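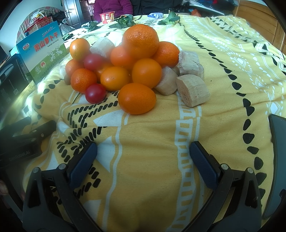 Citrus Season at Stellside: The Gallery

Oranges and tangerines in one big heap, every shade from yellowish to nearly red, with cherry tomatoes tucked in. That yellow bedspread with the zigzags was the right backdrop!

Welcome to this year's fruit page! If you've been here before you know how it goes: October comes around, the boxes start arriving at the house on Zellar Street, and for a couple of weeks I can't walk past a bowl without wanting to rearrange it. This gallery is for the heaps, the piles and the odd things that end up in between. I keep the words short (well, I try to) so you can get to the fruit.

Most of what I put on this page came home from the Wednesday market at Stellside, which is a lovely muddle of a market – 11 stalls on a good week, all of them crammed along one side of the square. I go early, I buy too much, and then I carry it up the hill in 2 bags and complain about my arms until lunchtime.

About the heap

Ten pieces of citrus went into this one, and I love that no two match. The biggest orange got the top spot, of course. It has that deeply dimpled peel that catches your thumbnail, and the little stem scar facing up like a button. A smaller tangerine keeps it company on the upper left.

Look for the speckled tangerine on the left side, just under the reddish-orange one. I'm always drawn to the fruit with a bit of texture. The smooth, shiny ones get all the attention at the stall and the speckled ones are left for people like me, and I'm perfectly happy with that arrangement.

The oval orange at the front is my favorite of the whole pile. Such a nice shape, and look at the light on it!

About the tomatoes

Just the pair of them, one up in the pile between the tangerines and one down on the bedspread at the front. Red next to orange shouldn't work as well as it does. I first tried it with a bowl of peppers and clementines last winter and I've been sneaking something red into every heap ever since.

About the pale pieces

The chunky, rough-cut pieces scattered around the fruit bring a completely different texture, and I think they make the picture. The largest one sits at the front on the right with its cut face showing, all pinkish-beige fibers. After so much round and shiny, it's a treat to have something rough to look at. There are a couple of small brown round things hiding in there too, if you like hunting for details – one low on the left and one between the chunks on the right.

About the bedspread

It's printed with white stripes, white zigzag bands and rows of black teardrop dots, and I adore it. Most people would put fruit on a plain cloth. I've done plain cloths! I've done a linen sheet, a tea tray and the back step. But a loud yellow print under a heap of oranges makes me happy every single time, and the black dots stop it all from turning into one big orange blur.

If you'd like to build a heap of your own

Start with the biggest fruit you want on view and make a ring of middle-sized ones to hold it up. Fill the gaps from the sides. Leave one or two things lying loose at the bottom so it doesn't look too tidy, and walk around it before you decide you're done, as the best side is hardly ever the one you built from. If it collapses, leave it for a minute and have a look. A few of my favorite piles were accidents.

Soft fabric is kinder than a tabletop for this, by the way. Round fruit settles into it and stays put, where on a bare table you'll be chasing tangerines under the stove. Anything already cut should go on last, and shake the cloth out afterward.

And then eat it all, obviously. My usual order is tangerines first, straight out of the peel, then the bigger oranges sliced with a little salt and olive oil. Any orange that's gone a bit tired gets juiced. Peels go into a jar of sugar on the windowsill, and that jar is good in tea for months.

Using the pictures

You're welcome to print anything from this page for your own kitchen wall or a card for a friend. The files are a decent size and hold up fine as a postcard. For anything bigger, or for a newsletter or a menu, please drop me a line through the contact page first. I nearly always say yes.

More heaps to come as the boxes arrive. Lemons are next, then quinces if the Takagi stall has them again.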